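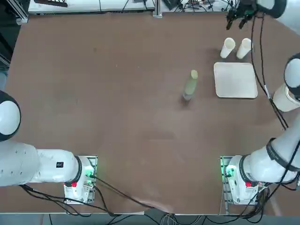
Scuffed tabletop, recoat or leave it?
Finishes and Surfaces > Tables and benches

dmeredith_shop
The top is a matte reddish brown. It has faint scuffs and some lighter patches, mostly across the middle and toward the front. In flat light I hardly notice them. When the light comes in low there's a soft glare and the patches are all I see.

I don't have the original paperwork, so I can't say what the finish is. I have half a can of Vudeck matte left from a shelf job and could put that on over the weekend. Would it even out the patches or make them worse?
Dwynwen

phongd
Worse, most likely. If the lighter patches are where the finish has been polished by sleeves and wiping, a new coat will look fine there and different everywhere else. Wash it first. Dish soap, warm water, wrung-out cloth, then a second pass with plain water. Half of what people call wear on a matte top is cleaner residue.

tm_700
Disagree with washing and stopping there. I had a top like this in my old shop. Washed it, looked good for a day, patches came back as soon as it dried all the way. I ended up scuffing the whole thing with a gray pad and putting on two thin coats. Six years and it still looks even.

phongd
Did you know what was on it before you coated it?

tm_700
No. I tried a spot by the back edge and it held.

phongd
Then you got lucky. I did the same thing on a counter and it peeled in strips by November. I had to take all of it off.

Sun-ja Han
Dwynwen, put a few drops of water on one of the light patches and a few on a part that looks normal. Give it ten minutes. If both bead up, the finish is still there and you only have a shine problem. If the light one soaks in or goes dark, it's worn through and you need to do something about it.

Also, what do you use to wipe it down?

dmeredith_shop
Trukari spray, the blue one, most evenings. Did the water test at lunch. Both spots beaded. The light one maybe spread out a little more but it didn't go dark.

Sun-ja Han
Then I wouldn't coat it. Stop the spray for a couple of weeks and use a damp cloth.

trinh_u
Agree with Sun-ja. I'd also put a mat down toward the front where your work goes. I cut mine from a roll of Ukonel, cost me 40 dollars, and I should have done it the first year. Check underneath now and then for grit, it will scratch a matte top quicker than bare use does.

tm_700
A mat covers it, it doesn't fix it. If it bothers her she should refinish it. Two thin coats is one afternoon.

trinh_u
One afternoon plus clearing everything off plus a week before you can set anything heavy on it. For a bench that gets used that's a lot.

dmeredith_shop
The week is what puts me off too. I washed it tonight the way Phong said and the cloth came up pretty dirty, so there was something on there. Patches still show. I'll skip the Trukari, get a mat, and look at it again next month.

phongd
Sounds right. Keep the Vudeck for shelves.

tm_700
If you do coat it later, try the back edge first.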